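Workshop tips from the Thursday robot club

I help out with the robot club at Skunness school, and every April somebody's parent asks me how we keep the arm running on a budget that wouldn't buy a decent lawn mower. So I finally typed up my notes. Most of these came from me doing it wrong first, and a couple came from Kerstin Wallin, who ran the club before me and still answers my messages at 5 in the morning (bless her). If you run a class with a small gripper arm, steal whatever you like.

Keep the screws in a muffin tin

Little hex screws love the floor. I bought a muffin tin at a yard sale and now every joint we take apart gets its own cup, with a strip of masking tape saying which joint it came from. Left and right go in separate cups even when the screws look the same. We had one finger closing slower than the other for weeks, and it was a longer screw rubbing on the link – that's an evening I'd love to have back!

Put a magnet strip along the edge of the bench too, but not near the control box.

Snug, then back a hair

Kids tighten things like they're changing a truck tire. For anything that has to pivot, I have them turn the screw until it's snug, back it off a hair, and wiggle the link by hand. If it swings freely and doesn't rattle, leave it alone. A tiny dab of removable threadlocker keeps it there. Use a toothpick to put it on, never straight from the bottle, or you'll glue the joint solid like Ojārs did the week before our demo. Sorry, Ojārs.

Practice on clear plastic early

Our project this term is picking up and moving household stuff, and the clear things are by far the hardest. Everybody wants to start with blocks and save the see-through dome for the last session, and then the last session is pure panic. Get it out in week two! The curve throws glare all over the wrist camera view, and a highlight that sat on the left a second ago slides somewhere else as soon as the arm moves. We turn off the lamp over the bench and work by the light from the ceiling, and I like a plain pale background so the kids have less to puzzle over on the screen.

Come in slowly, get the fingertips where you want them, and stop and look before you squeeze. Thin plastic flexes before it slips, so close the fingers a bit at a time.

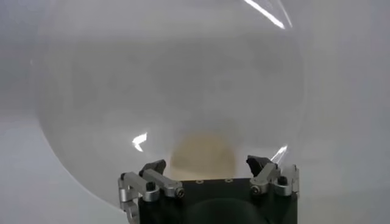 Wipe the pads before you blame the code

Maj-Britt Lunde and Åsmund Blomqvist once spent a whole evening changing grip settings, and the fix was a damp cloth. Skin oil and dust get on the fingertip pads and anything smooth slides right out. We wipe them at the start of every session with a barely damp microfiber cloth and let them air dry. Skip the furniture polish. I know it's under the sink and I know it's tempting.

Same goes for the plastic pieces. Dish soap, lukewarm water, soft cloth. Paper towels leave fine scratches, and scratches make the glare worse.

Write it down on paper

We have a spiral notebook tied to the bench leg with kitchen string. Date, who drove, what they picked up, what went wrong. The club has a shared folder as well and I can never find anything in it, but the notebook has coffee rings and is always right there. Arvid Eide draws little arrows for which way the arm came in, and now the younger kids all copy him.

Four kids to an arm is my limit. One drives, one keeps a hand by the stop button, one writes and one watches the cable. Swap when the kitchen timer rings, and get a loud timer.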